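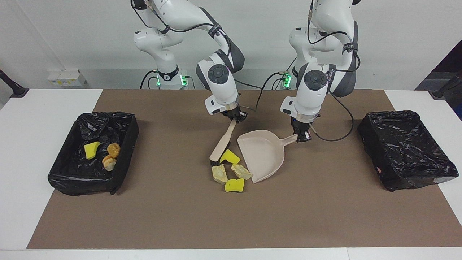 *Brush and dustpan out on the brown paper, a black bin on either side.*

So I finally made it to the open day at the Larkex paper mill! I've driven past that place for years on the way to my sister's, always with the window rolled up (if you know the river road in February, you know the smell), and this time I turned in at the gate and parked in the mud with everybody else.

They take you around in groups, and ours was led by Hamdia Mamo, who runs the second shift and has a voice that carries over anything. Good thing, too, because the pulper is LOUD. Picture a giant blender full of oatmeal, only the oatmeal used to be cereal boxes and moving cartons. All of the mill's brown paper starts out as old cardboard, trucked in from the Parkel sorting yard in bales taller than me. I asked what happens to the tape. It gets hauled out of the pulp in one long greasy rope they call the ragger, and it's disgusting and I could have watched it all day.

After that comes the paper machine itself, which they call Gidey. I never did find out why. It's 65 yards long and you walk the whole length on a metal catwalk, starting at the wet end, where it's basically gray soup on a screen, and finishing at the dry end where a sheet of real paper is flying onto a roll faster than you can follow. The heat at the dryers is no joke. I had my winter coat on like a fool and ended up carrying it, my hat, my scarf and a cup of cocoa somebody handed me at the door.

My favorite stop was the testing room, though! Small, quiet, smells like a new notebook. Sreekumar Warrier has a machine that squeezes a disk of paper until it pops, and he let the kids in our group pull the lever. Every roll gets a sample cut from it and a number in the log, and he was on roll 2108 when we came through. He also showed us how to find the grain: tear a strip one way and it goes nice and straight, turn it and tear again and it wanders off all over the place. I've been tearing up grocery bags at home ever since.

Lunch was in the canteen. Bean soup or chili, both fine, cornbread excellent, get there before noon or you'll be in line for almost an hour like I was. The lady behind me had come all the way from Biltia to see where her flower shop's wrapping comes from, and we had a long talk about tulips and why they keep growing after you cut them.

A few notes if you're thinking of going. Tours leave from the loading dock, not the front office (I went to the front office). Closed shoes, no exceptions, they turned a man in sandals away. In February! Earplugs are free. The shop by the exit sells roll ends for three dollars each, and I bought three, which sounded reasonable until I had to get them into a hatchback. The passenger seat is still pushed all the way forward.

Next one is in the fall, on a Saturday again. My sister wants to come, and she's bringing the truck.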